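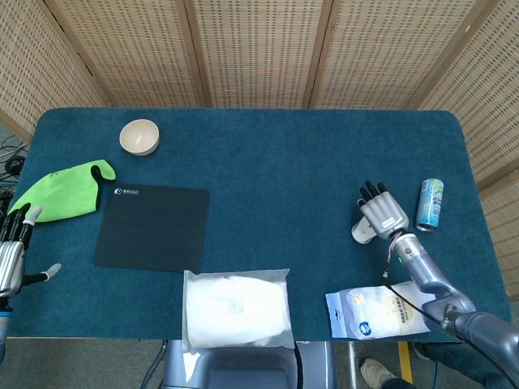

Two arms and a felt-covered table at Lanard, with a green cloth, a small bowl, a drinks can and a snack bag.

Print this page | E-mail this page

Home News Products Service Contact

Lanard signs up for 33 two-armed table units, first ones go to Vurkthorpe

I get to write the fun release this month, so here goes. Lanard has placed an order with Skadton for 33 two-armed table units, and the first nine ship to our Vurkthorpe building in December. I'm Dilek Eren, I run purchasing, and this is the biggest single equipment order I've ever put my name on (my hand was a little shaky, I'll admit it).

We spent most of the year on the budget. Our first plan was to buy everything at once, and Gebhard Widmer in finance sent it back to me twice. He was right to. The arms were the easy part to price. What we'd left out was spare fingers, cables, floor tape, screens, power drops and the hours people need to learn the thing. Once those were in, we split the order into three rounds and put the training money in the first one, where it should have been all along.

"I'd much rather sign for nine units we can staff than a full room we can't," Gebhard told me, and he said I could print it.

The work itself is everyday stuff: cloths, bowls, cans, bags, soft packages in crinkly wrap. Our customers pack mixed orders, and mixed orders are full of things that bend or roll. So we wrote our buying checklist around 116 ordinary items and asked every bidder to quote against the same list — no swapping out the hard ones! Ozan Yurt put that list together and he is still adding to it, in spite of me.

Sibel Kozan will run the Vurkthorpe floor. She's setting aside 300 hours of operator time before the second round gets released, and she has the final word on whether it goes ahead. Service and spare parts will come through Çınar, our maintenance partner, on a fixed yearly fee. I pushed hard for fixed. I've been burned by call-out charges before and I don't plan on doing it again.

If you're planning a purchase like this one, I'm happy to share our blank budget sheet. It's plain, but it has all the lines I forgot the first time around. Alper Yalçınkaya in our press office can send it to you, and he's also the person to ask about visits — Monday mornings are best.

Print this page | E-mail this page

Back to News Next Top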